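Mar 13, 2024
By Ieuan Mostyn

Olliria opened its Kendarero recycling plant to visitors this week. The line handles 475 office computers per shift, nearly all of them off-lease. Drives are pulled first, logged by serial number and sent to the shredder.

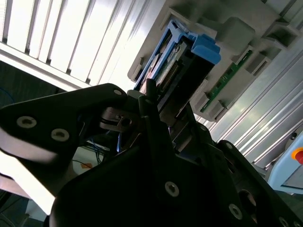 Boards and metals

Towers are opened next. Memory and processors are graded for resale — the rest goes to Clirero for smelting, in lots of 1,000 boards. Coin cells go into a separate drum. 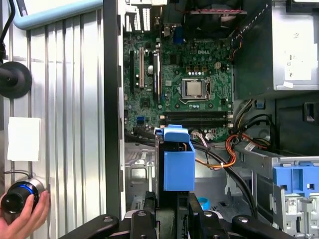

Enriquez said the resale share was 28 percent and would fall once the older memory stopped selling, probably by June.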